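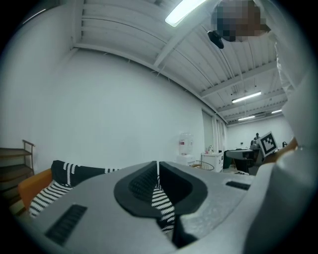

What Happens to Our Old Clothes: Term Project Report

14/06/2022
By J. Alhassan
57 shares | 2 comments

For this project I looked at how much clothing students at my school get rid of in a year and where it goes. I picked the topic after helping clear out the lost property cupboard at the end of last term.

I handed out a survey to Years 9 and 10 in May. It asked what people had thrown out, donated, sold or passed on to family in the past 12 months. Jackets and shoes were counted, but socks and underwear were left out. The total came to 2373 items. More than 2000 of those were tops, mostly T-shirts and school polos. I did not expect tops to be so far ahead of everything else.

Most people said they put clothes in a charity bin. Passing them to a younger brother, sister or cousin was the next most common answer. Selling online was rare, and a few students wrote that postage cost more than the shirt was worth.

I also visited Trillum, the op shop near the station. The staff said striped and plain tops sell faster than printed ones, and that anything with a stain or a stuck zip goes in the rag pile. Stretchy fabrics are harder to use as rags. Cotton is the one they want, as it soaks up spills.

There were some problems with my method. People had to remember a whole year, so some answers were probably guesses. One class did the survey on a sports day and a lot of forms came back half finished. I left those out of the total.

If I did it again I would ask people to keep a list for one month. I would also ask the colour and fabric of each item, so the results could be compared with what the op shop can sell.

I have asked the office if a swap rack can go outside the library next term. They have not answered yet.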